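グリステロ Gristero 二段式ごみ分別ワゴン 600モデル

キッチンの空き缶・空きびん置き場に、もう悩まなくなりました
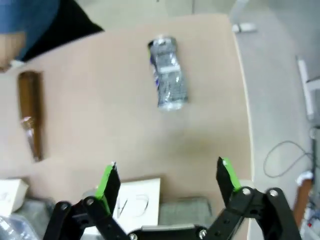 こんにちは、店主です。うちの店でいちばん問い合わせが多いのに、商品ページがずっと二行しかなかったグリステロのワゴン、ようやくちゃんと書きます。お待たせしてすみません!

まず最初に言っておくと、私はかなりの炭酸水好きで、夫はビール好きです。つまり缶とびんがとにかくたまる家なんですね。しかもうちの地区は資源の回収が火曜の朝8時まで。うっかり寝坊すると、もう一週間ベランダに袋がどーんと居座ることになります(去年の夏は三回やりました)。で、いろんな分別ボックスを試して、最後に落ち着いたのがこのワゴンです。

どんなワゴンかというと、上段に浅いトレー、下段に引き出し式のバケツが二つ。バケツは左右どちらを缶にしてもびんにしてもいいんですが、私は左がびん、右が缶。びんのほうが重いので、冷蔵庫側の壁に寄せておくと出し入れのときにぐらつかないんです。幅は600ミリ、高さは883ミリ。この883という中途半端な数字、最初は「なんで?」と思ったんですけど、うちの作業台とほとんど段差がなくて、横に並べるとトレーの上で缶をすすいだあとの水切りまでできちゃいます。ここ、かなり気に入っています。

バケツの容量は一つ17リットルです。350ミリ缶ならつぶさずにぽいぽい入れて、うちの場合だいたい一週間でちょうどいいくらい。つぶして入れればもっといけます。ただ、自治体によっては「缶はつぶさないで出してください」というところもあるので、お住まいの地域のルールを先に見てくださいね。私は引っ越してすぐのころ、はりきって全部ぺしゃんこにして出したら、シールを貼られて戻ってきました……。

素材の話もしておきます。フレームはスチールに粉体塗装、バケツはポリプロピレン、天板のトレーはステンレスです。バケツは取っ手ごとするっと抜けるので、お風呂場でじゃばじゃば洗えます。びんの底に残ったワインがたれて、気づいたらべたべた、という経験がある方には、この丸洗いのありがたさがわかってもらえるはず。内側の角が丸いので、スポンジがすみまで届くのもいいところです。

キャスターは四つで、手前の二つにストッパーがついています。フローリングでも畳でも動かしましたが、畳のときは下にマットを敷いたほうが安心です。びんが満タンのときはそれなりの重さになるので、跡がつきます。うちの和室にはもうついています。

音について。お問い合わせで意外と多いのが「びんを入れるときガチャンとうるさくないですか」というもの。正直に書くと、そのままだとうるさいです。夜中に一本入れたら自分でびくっとしました。なので私は、バケツの底にブスタッハ(Bustach)のフェルトシートを敷いています。厚みがあって洗濯機で洗えるタイプで、サイズもほぼぴったり。同じ棚で扱っているので、一緒にかごに入れてもらえたらうれしいです。古タオルでも代わりになりますが、水を吸ったまま忘れるとにおいます(これもやりました)。

色は三色。白、グレー、それからモスグリーン。私の一押しはモスグリーンなんですけど、売れるのは圧倒的に白です。パターソンの食器棚と合わせたいという方は、グレーのほうが近いと思います。画面で見るより少しだけ青みがあるので、色にこだわりのある方は生地見本ならぬ塗装見本を封筒で送りますよ。備考欄に「見本希望」とひとこと書いてください。

組み立ては付属の六角レンチだけで大丈夫です。私は説明書を見ないで始めて、棚板の裏表をまちがえてやり直しました。ふちが立ち上がっているほうが上です! そこだけ気をつければ、お茶が冷める前には終わります。ネジは最後まで仮止めにしておいて、立たせてから本締めしてくださいね。

よく一緒に聞かれるウストベリ(Ustberg)の三段ワゴンとの違いも少し。あちらは背が高くて、ペットボトルまで分けたいご家庭向きです。ただバケツが固定式なので、洗うときは本体ごと動かすことになります。洗いやすさならグリステロ、分ける数ならウストベリ、というのが両方使った私の感想です。ひとり暮らしの妹にはグリステロを押しつけました。玄関に置いて、いまは半分傘立てになっているそうですが。

送料は本州・四国・九州が無料、北海道と沖縄は2,000円をお願いしています。大きい箱で届くので、宅配ボックスには入りません。受け取れる時間帯を注文のときに選んでもらえると助かります。

替えのバケツは一個から買えます。取っ手だけ、キャスターだけの注文もできますので、こわれたときに丸ごと買い替えないで、まずメールしてください。モスグリーンはいま在庫切れで、次の入荷は12月の予定です。入荷のお知らせがほしい方は、このページの「入荷通知」ボタンからどうぞ。

【仕様】
幅 600mm/高さ 883mm
バケツ容量 17L×2
カラー 白、グレー、モスグリーン
付属品 六角レンチ、説明書
組み立て お客様組み立て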